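The Drawer Cell: Frequently Asked Questions

Kept by Killian Renaud, with corrections from Nawal Farouk, who has written most of the repair log and would like it known that she has read yours too.

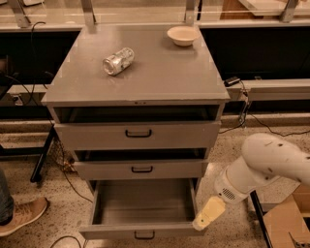 These are the questions we get from people taking their first shift on the drawer cell, plus a few from people who have worked on it for a year and hoped the answer had changed. If yours is missing, ask Nawal. If she sighs, it is probably answered below.

What counts as "the cell"?

The arm, its stand, its controller, the gray three-drawer cabinet, and the patch of terrazzo they share. The workbench behind is not part of the cell, although it has been hit often enough to feel included. Objects such as jars and bowls belong to the object shelf and are only visiting.

What does it do all day?

It opens drawers, closes drawers, and moves small household things between the cabinet top and the drawers. We log every attempt. The counter stood at 3,153 when this page was last revised, and it includes the attempts where the arm closed a drawer nobody had opened.

Who is allowed to start it?

Anyone who has done the induction with Deepika Panicker. It takes most of a morning. Reading this page is not the induction, and neither is having watched somebody else do it while eating lunch.

How do I start it up?

Walk the floor first. Look for cables inside the taped area and bags on the bench side. Then:

Release the stop button and power the controller.
Wait for the joint check to finish. It is slow. Pressing things does not make it less slow.
Load the Jeston profile from the cell menu.
Run the home move at slow speed with your hand on the stop button.
Run the touch test on all three drawer fronts.

If the touch test passes, you may go to normal speed. If it fails, see the next two questions and cancel your ten o'clock.

The touch test failed on one drawer. What now?

Look at the drawer before you look at the robot. The usual culprit is a drawer that was left open a finger's width, so its front is not where the program expects it. Push all three fully home by hand and repeat the test. If the same drawer fails again, take it out and check the runners for crumbs, screws, or a dried pea. (There was one pea. It cost us an afternoon.)

The touch test failed on all three drawers. What now?

Somebody moved the cabinet. They will say they didn't. Check its feet against the corner marks on the floor, nudge it back, and repeat. If the feet are on the marks and you still get three failures, the stand has shifted, and you need the full alignment.

How do I do the full alignment?

Get a second person. Clear the cabinet top, close the drawers, and put the arm in hand-guiding mode. One of you brings the fingertip to the front left corner of the top, then the front right, then the back right, saving each point. The other reads the residual off the screen and says it out loud. Repeat if it is worse than the limit on the setup card. Most people get it on the second try. Baptiste Chevalier gets it on the first and mentions it.

Afterward, run one slow drawer cycle at each height. Finish with the bottom one, which gives the most trouble.

Why is the bottom drawer such a nuisance?

Geometry. The arm has to reach down with its wrist folded under itself, and the gripper ends up working close to the floor with very little room for opinions. The approach we use now brings a finger in beside the side wall of the open drawer, then moves it across until contact. The earlier version came straight down from above and was very good at finding the rim.

If you teach a new approach for the bottom drawer, run it first at creep speed with the drawer pulled well out. Watch the wrist housing as well as the fingertip. Everyone watches the fingertip. The wrist is the part that hits things.

Can I leave the upper drawers partly open while I work on the bottom one?

Yes, during setup. We do it on purpose, to make sure a bottom-drawer move clears the handles above when they stick out a bit further than planned. Close them again before you log anything as a real run.

How do I change the gripper fingers?

Power the gripper down from the menu first. Undo the screws from the outside, keep hold of the finger as the second screw comes out, and put the screws in the magnetic dish. The floor also accepts screws but rarely gives them back.

Fit the new finger, snug both screws, then tighten to the mark on the driver. Close the gripper by hand and look for a gap at the tips. An even sliver is fine. A wedge means a finger is seated crooked, and you get to do it again. Then redo the touch test, even though the new finger is supposed to be identical. It is supposed to be.

When do fingers get changed?

When the tip is chipped, when it wobbles, or when a pair has done 1,989 grasps. That last figure is where our first pair cracked, and Suqin Cheng adopted it as policy on the spot. It isn't science, but we haven't had one crack in use again.

The arm has dark scuffs on it. Should I report them?

Only new ones. Wipe first with a damp cloth, because half of all scuffs are dirt. If the mark stays, run a fingernail over it. Smooth means cosmetic, so write down the joint and get on with your life. If your nail catches, stop and call Nawal.

Can I clean the vent grille on the wrist?

Please do. Soft brush, power off, brush outward. No compressed air. Compressed air moves the dust from the part you can see to the part we have to pay for.

What about the cables on the floor?

The standing rule is that no cable crosses the space the bottom drawer opens into. A drawer will happily ride over a thin cable and pinch it on the way back, and the fault you get then will blame the network. If you need a temporary lead, route it wide, tape it down, and remove it at the end of your shift. "Temporary" has a flexible meaning in this building, and we'd like it to be less flexible here.

Why does it stop dead halfway through pulling a drawer?

That is the force limit doing its job. Something resisted more than expected. Take the reading off the fault screen before you clear it (the last one we had to reconstruct from memory was remembered three different ways), then pull the drawer by hand. If it feels stiff, clean and lightly grease the runners. If it feels fine, check that the finger went properly behind the handle instead of pressing on the drawer front.

Do not raise the limit. Every so often someone raises the limit. The drawer then opens beautifully, along with the handle.

Can I stand next to the cabinet while it runs?

At creep speed, yes, on the side away from the arm, with the stop button in reach and closed shoes. At normal speed, stay behind the tape. The arm knows where the cabinet is. It has no idea where your shins are.

Which objects can I put on top?

Whatever is on the object shelf list. Glass is allowed on the cabinet top once alignment has passed, and jars may be laid on their sides if the run calls for it. Check that they've stopped rolling before you step back. Bowls go toward the rear when you are testing drawer moves, so the elbow has somewhere to pass. Your coffee is not on the list. It has never been on the list.

What is the Briris profile, and should I load it?

It is the old setup from before the stand was moved in May. You should not load it. It is still in the menu because the Solís export tool refuses to run without it, for reasons that were explained to us once, quickly. Loading it sends the arm to a home position inside the workbench. The collision check will catch this. Please don't test the collision check.

How do I shut down for the night?

Send the arm home, close the drawers, and return the objects to the shelf. Power down the controller and press the stop button in. Write the shift entry. "All fine" is an acceptable entry only if it was.

What goes in the repair log?

What you saw, what you touched, what you changed, and whether the touch test passed afterward. Run number too, if there was one. Our model entry is Baptiste's for run 1,058: "Bottom drawer stopped short. Found glove." You can learn a lot from that entry.

Who do I call when it's properly broken?

Nawal for the arm and gripper, Suqin for the controller and anything with the word "timeout" in it, Deepika for access. Calls after 6 in the evening go to the Carnus support line, who are very kind and will ask whether you have pushed the drawers fully home. Have you?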